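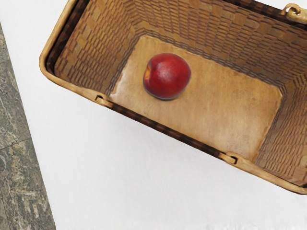
4.2 Where the fruit is kept

We had expected that the answers to this part of the diary would be short, and we were glad to be wrong. Of the 144 households that kept a diary for the full 14 days, a large share went well beyond the box we had given them and told us at some length where their fruit lives, who put it there first, and what would happen if anybody tried to move it. Several attached extra sheets. One household in the Zoëga district sent a plan of the kitchen with the sunny windowsill shaded in pencil, for which we remain very grateful.

The plainest finding is that fruit kept in view is eaten sooner. Households that used an open bowl or basket on a table or worktop wrote of eating most soft fruit while it was still at its best, whereas those that put it straight into the fridge drawer more often wrote of coming across it later, with some regret. This agrees with what we heard in the pilot interviews at Unasine, where the drawer was spoken of rather fondly as a place where plums go to be forgotten. We would be careful about reading too much into it, though. People who like fruit a great deal may simply be the people who own a nice bowl, and our diaries cannot tell these two things apart.

A second pattern, and one we had not asked about at all, concerns the last piece. Again and again the diaries describe a single peach or pear left by itself for a day or two after the others had been eaten, with each member of the family politely leaving it for someone else. Lykkegaard, who read through all of the written comments twice, gave this its own code in the final scheme ("left for another"), and it turned up in nearly 300 separate entries. In shared student flats the same thing happened for a less kindly reason – whoever took the last one was expected to buy more.

The container itself seemed to matter to people more than we had allowed for. Our printed form offered bowl, basket, bag, drawer and other, and we now think that basket was too broad a word. Respondents used it for wire stands, for shallow trays and for wicker ones with a thick edge (Figure 3), and they had quite different habits with each. Deep baskets were filled in one go after the weekly shop and then picked over from the top, so that the softest fruit tended to end its days at the bottom. Shallow ones were topped up little and often. A future form ought to ask for depth, and perhaps for a small sketch as well, given how happily people drew for us without being invited to.
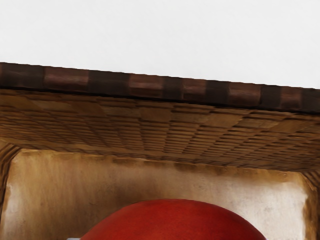

Figure 3. Rim of a woven wicker basket, with darker wrapped sections between reddish-brown ones.

Lining was mentioned less often than we had hoped. A few respondents laid a tea towel or a sheet of kitchen paper under soft fruit, mostly to spare the basket from juice, and those who did so also wrote that they looked the fruit over when they changed the cloth. We return to this small habit in Section 5, where it is set beside the November shopping records.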